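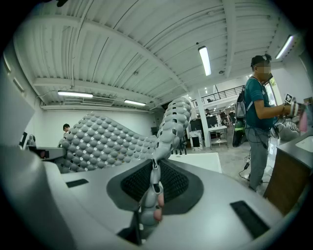 Progress report to the Herath Fund
Refurbishment of the Turnness workroom, second report, covering work up to the end of June
Prepared by Engelbert Berchtold

Where we are

The big room is usable. I put that first because the last report ran to several pages before admitting that it wasn't, and your office was kind enough to point this out.

Work on the ceiling, the left wall and the lights is finished. The cooling works, with one reservation described further down. The floor is not finished, and neither is the storage. We have spent $2,916 since the first report, all of it from the part of the grant set aside for the room itself, and the receipts went to you separately in a folder that is thicker than the sum would suggest. Plavetti invoices by the visit and Plavetti visits a lot.

Ceiling

You will remember that the original plan was to hide the ribbed ceiling behind flat panels. We dropped that. The quote from Tandida for a suspended ceiling was more than the whole budget for the rest of the room, and it would have lowered everything enough to make the beam a hazard to anyone over average height. So the corrugated panels stay. They were scrubbed, patched at two seams and painted white, and the beam was painted white to go with them. It still crosses the room on a diagonal when you stand by the door, and people still ask if it was meant to.

The one leak we knew about has been sealed. We have had two heavy rains since and the bucket stayed dry. I have kept the bucket.

Lights

The old fluorescent fixtures were supposed to be replaced. After Plavetti had taken them down, cleaned them and looked at the wiring, the advice was that the fixtures were fine and the switch was the problem. We replaced the switch, fitted new tubes and put them all back up. The result is bright, even, and not flattering to anybody, but you can now read a label at the back of the room at four in the afternoon in winter, or so I'm told by those who did the sums.

There is still a faint hum from one of them. Plavetti cannot hear it. Everyone under 40 can.

Cooling

The air conditioner is up high on the back wall, as drawn. What was not drawn was the route for the pipes. The plan had them going straight out through the wall, and behind that part of the wall there is a steel post which appears on no drawing we own. They now run along the edge of the ceiling, together with the conduit. I had hoped for something neater and asked for a price on boxing it all in. I no longer hope for something neater.

The unit itself does its job well near the back of the room and less well near the door. Moving the tables has helped. A pair of cheap standing fans would help more, and I would like to buy them out of what is left under "fittings" unless you object.

Walls

The left wall got two coats of white and nothing else. Three different people have proposals for it, one of which involves a mural. My own view is that a plain wall is a useful thing to have in a workroom, and for the present it remains plain.

Floor

This is the late part. The sealant we ordered came in the wrong finish, glossy enough to check your teeth in, and went back. The right one arrived two weeks later than promised. Sealing the floor means emptying the room for 2 full days and keeping people off it overnight – and the room, now that it has good light and cool air, is in use all the time. Success has its costs, and in this instance the cost is a dusty floor. I have booked the work for the quiet stretch in August and put a sign on the door to that effect. The first sign has already been taken down by someone who needed tape.

Storage

We asked for shelving along one side with space for nearly 100 bins. The shelves have been ordered from Tandida and the delivery date has moved once. Until they come, things live in boxes, and the boxes live wherever they were last put.

What we need from you

Approval to spend the remaining fittings money on the fans, as above.

Agreement that the floor can move into the next reporting period without a formal change request. If a formal change request is needed, please send the short form. The long one asks for our five-year vision of the floor.

Next report

I expect to send it in September, with the floor done, the shelves up and a final figure for the room. If your office would like to visit before then, mornings are better. Bring a sweater if you plan to stand at the back.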